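4 Setting up the two-arm flower cell

Mercado Cell Guide, Section 4
Revision of Sep 7, 2022. Prepared by Kristine Cabanatuan, checked by Mylene Enriquez.

Section 4 covers the work done at the start of a shift and after any change of gripper, camera or cable. It assumes that both arms are bolted down and have been homed as described in Section 3. Keep the cell in manual mode until step 4.3.5.

CAUTION: Both arms can reach the center seam of the table. Do not put hands between the grippers with the drives on, including at reduced speed.

4.1 Table and props

1. Wipe both tabletops with a dry cloth. Cleaning spray leaves a film that shows up as glare in the wrist cameras.
2. Check the seam between the two tables with a straightedge. If one side is higher, adjust the feet of that table. Do not shim the top.
3. Put the tray at the left station, against the base side of the arm.
4. Lay out the artificial sprigs one at a time. They may point in any direction but must not overlap at the start of a run.
5. Keep the space between the two sets of fingers clear.

Leaves with wire showing at the stem go in the reject bin. Bare wire scratches the finger pads.

4.2 Grippers and cable routing

1. With the drives off, turn each wrist by hand through its working range. Watch the camera cable the whole way.
2. The cable must leave the camera in an open arc and come back behind the gripper body. It must not cross the fingers at any wrist angle.
3. Look at the loop under the left gripper. At the lowest working height it must stay clear of the tabletop. If it touches, take up the slack at the wrist clamp. 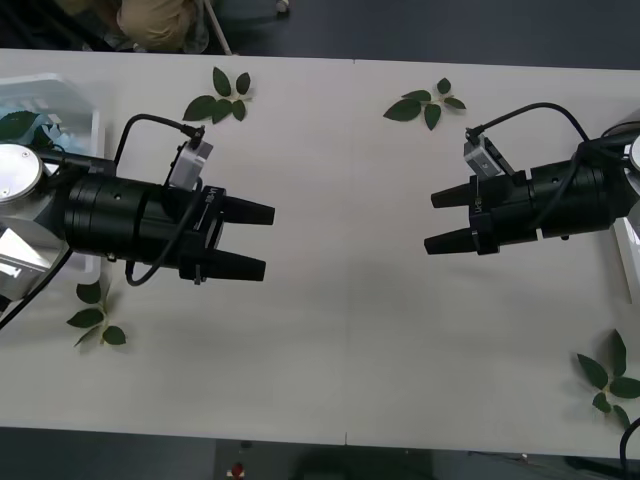
4. Tighten the camera bracket screws by hand, then a quarter turn with the driver. Do not use thread locker. The brackets come off again at every calibration.
5. Open and close each gripper five times from the pendant. The two fingers must move together. If one lags, stop and go to Section 7.
6. Confirm that each gripper reports the correct full-open count. The left unit should read 2736 and the right unit 2724. A reading of 2709 or lower on either side means the finger screws have backed off. Retighten them and repeat step 5.

NOTE: The counts belong to the Mukimitz gripper bodies now fitted. When a body is swapped, write the new counts on the cell sheet and enter them on the Limits page of the pendant.

4.3 Wrist camera check

The wrist cameras are fixed focus. Petals and leaves very near the lens will be soft and no setting will correct this. The check is made on a stem.

1. Place the test arrangement at the right station. Use at least one dark flower and one pale flower, side by side.
2. Jog the arm in slowly until the flowers fill most of the view. Stop before the fingers touch a petal.
3. Set exposure on the pale flower first. Raise it until the petal edges begin to wash out, then go back two steps.
4. Look at the stem and the leaf edges near it. The outline of the stem must be clear against whatever lies behind it.
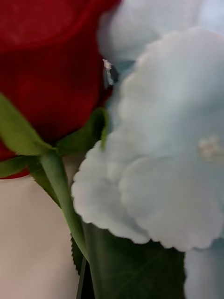 5. Switch to automatic mode and run the routine STEM FIND three times without moving the arrangement. The marker must land on the same part of the stem each time.
6. If the marker jumps to a leaf, lower the exposure one step and repeat. If it still jumps, clean the lens with a dry swab and start again from step 2.
7. Save the settings under the station name. Repeat for the other arm.

CAUTION: Do not copy exposure values from one arm to the other. The light at the two stations differs.

4.4 Intervals

Camera cables: inspect every shift, replace every 600 hours of arm time.
Finger pads: inspect every shift, replace when the surface is shiny or cut.
Table seam: check weekly and after anything heavy has been set on the table.
Full calibration: every February, and after any collision stop.

Order spare cables and pads from the Nikville store under the cell name. Return worn cables with the connector still attached.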